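Guides > Lab Automation > Planning and Budgeting

How to budget for a robot arm on a liquid handling bench

Updated April 2024

Most first budgets for a lab arm are built from one quote, the one for the arm. In the last three projects I planned, the arm came to less than half of what was spent by the time plates were moving. The steps below are in the order I now work through them. You need a spreadsheet, a tape measure and a couple of afternoons.

Step 1. Write down the moves

List every transfer you want the arm to make in a normal day: tip rack to deck, plate to reader, plate to waste. Put a number of trips next to each. Our list at the Eltby site came to 117 trips a day, and 38 of those were tip racks. If a person can clear your whole list in under an hour, stop here and spend the money on something else.

Step 2. List the labware by type

Well plates, tip racks, reservoirs and tube racks differ in height, in the width of the base and in where fingers can hold them. Ask each arm vendor which ones the standard fingers will pick up. Custom fingers are a separate line in the budget, and so is the second set you will want after the first crash. Send the vendor real samples. Catalog drawings leave out the lip on the lid.

Step 3. Measure the reach, then the floor

Measure from the planned base position to the far corner of the farthest position. Add the length of the gripper in your head only if you have checked the wrist can point that way. A longer arm costs more, weighs more and needs a stiffer stand. We were quoted for a new stand on top of the arm because the old bench moved when the joints stopped quickly.

Check the floor too. Uneven floors need leveling feet or a plate bolted down, and the building owner may have to approve the bolts.

Step 4. Build the sheet

Use one row for each of these:

Arm and controller
Gripper and fingers, plus spares
Stand or mounting plate
Labware racks and position sensing
Scheduling software, first year
Scheduling software, each later year
Safety assessment and any guarding
Integration days
Training
Service contract

Integration days are where most people guess low. Osamu Ikeda, who did the Brorkovthorpe install, plans one day for each instrument the arm has to talk to and then doubles the total. I have used his rule since and it has been close.

Step 5. Simulate before you order

A simulated cell costs a few days of someone's time. It will show whether the elbow hits anything on the way to the back row and whether the wrist blocks a position you need. Model the actual labware at the right heights, and include the walls. Ask the integrator to hand over the model files as part of the contract. Sekiguchi included theirs in the price. Skakon charged extra, so get it in writing. 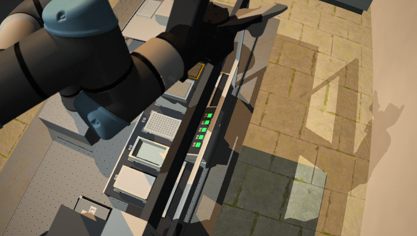 Should we pay for position lights or sensors on the racks?
Put them in the first budget if more than one person will load the deck. Adding them later means new wiring and another visit from the integrator, and a misloaded rack can stop an overnight run.

Step 6. Split the spending

Order the arm and stand first. Hold the service contract until the acceptance test is signed, and write the test around your own list from Step 1. Keep a reserve for fingers, cables and extra racks. Ours was gone by the end of May.

Comments (4)

Shota Ueda
Useful list. I would add compressed air if the gripper is pneumatic. We had to run a line across two rooms.

benchrat413
What do you do about software renewals? Our finance office only approves one year at a time.

Osamu Ikeda
@benchrat413 ask for a fixed renewal price in the original quote. Most vendors will agree to it before the order and very few after.

mkl_lab
Doubling the integration days got me laughed out of a meeting. We used all of them.

We use cookies to remember your settings and measure visits. Accept all | Manage preferences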